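Tema 4. Percepción y control para la manipulación de textiles con pinza de mano

Apuntes de la asignatura Software de Robótica. Bloque de prácticas Clostia. Se supone leído el tema 3 (odometría visual-inercial y cambios de referencia).

4.1. Planteamiento

Una prenda no tiene una pose en el sentido en que la tiene una pieza rígida. Su configuración es, en la práctica, de dimensión infinita, y cualquier representación manejable (malla, nube de puntos, conjunto de puntos clave) pierde información. En este bloque no se estima el estado completo de la tela. La política recibe imágenes y estado de la pinza, y devuelve una trayectoria corta del efector. El modelo de la tela queda implícito en los pesos.

Los episodios se graban con pinzas de mano, sin brazo. Por tanto, la acción no se registra como consigna articular: se reconstruye a partir del movimiento de la propia pinza.

4.2. Referencias y notación

W: referencia del mundo, fijada al inicio de cada episodio.
G: referencia de la pinza, con origen en el punto medio entre las puntas de los dedos.
C: referencia de la cámara, solidaria con el cuerpo de la pinza.

La transformación C-G es constante y se obtiene una sola vez por calibración. La transformación W-C es la salida de la odometría. La pose de la pinza se calcula por composición: W-G = W-C · C-G. Un error de rotación en C-G se traduce en un desplazamiento de la punta proporcional a la distancia entre cámara y dedos; conviene revisarlo antes de culpar al entrenamiento.

4.3. Lente de gran angular

El modelo estenopeico no es válido en los bordes. Se emplea un modelo equidistante con cuatro coeficientes de distorsión. Las rectas del entorno aparecen curvadas y no se rectifican antes de pasar a la red: la rectificación descarta periferia, y la periferia es lo que da estabilidad a la odometría. La corrección se aplica solo a los puntos característicos, dentro del estimador.

4.4. Superficies repetitivas

El apoyo influye más de lo que suele admitirse. Una superficie con patrón regular produce descriptores casi idénticos a intervalos constantes, y el emparejador salta de una celda a la vecina. El síntoma es una trayectoria con escalones de tamaño igual al paso del patrón. Medidas habituales:

Restringir la búsqueda con la predicción inercial, de modo que la ventana sea menor que el paso del patrón.
Aumentar el umbral de la prueba de razón.
Ponderar los puntos del fondo (muebles, marcos, esquinas de pared) por encima de los del plano de trabajo.

La tela en movimiento debe excluirse. Ntuli propone una máscara por residuo: se descarta todo punto cuyo error de reproyección supere el umbral durante 4 fotogramas consecutivos. En el conjunto Drulcombe, de 193 episodios, el filtro recupera 70 que antes se rechazaban por deriva.

4.5. Coordinación de dos pinzas

Cada pinza ejecuta su propia odometría y tiene su propio W. Para el control bimanual se necesita la pose relativa entre ambas, que se obtiene alineando los dos mapas sobre los puntos comunes del fondo. Si el solape es insuficiente, el episodio se marca como no alineado y solo se usa para entrenar políticas de una mano.

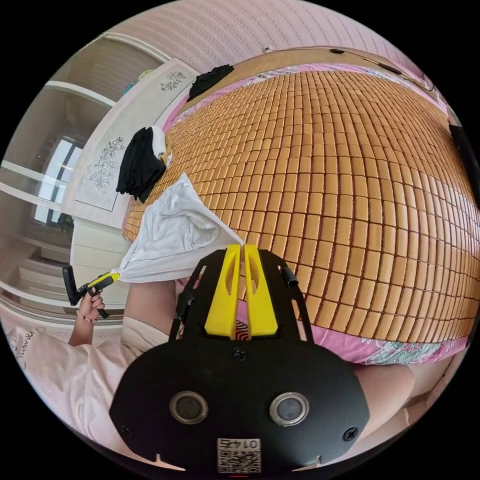
La pose relativa se incluye en la observación de forma explícita. Dejar que la red la deduzca de las imágenes funciona mal cuando una pinza queda tapada por la tela que sostiene la otra – caso frecuente al plegar. Pretorius añade un indicador de visibilidad mutua, que en sus pruebas apenas cambia el resultado; en la práctica es opcional.

4.6. Latencia y horizonte

La política predice un bloque de acciones y ejecuta solo una parte antes de volver a inferir. Sea L la latencia total (captura, inferencia, bus). Las acciones con marca temporal anterior a t + L se descartan. En el equipo Dovier, L es de unos 73 ms, con la cámara como contribución dominante. Ejecutar el bloque desde el primer elemento sin compensar L produce un tirón visible en cada cambio de bloque.

4.7. Trabajo para casa

a) Implementar la composición de 4.2 y comprobarla con la pinza inmóvil y con un giro puro.
b) Ejecutar el estimador con y sin ventana inercial sobre una superficie de patrón regular. Representar la deriva en cada eje.
c) Justificar el umbral elegido para la máscara por residuo.

Entrega por el repositorio Gouveia, antes del domingo. Los registros sin marca temporal sincronizada no se corrigen.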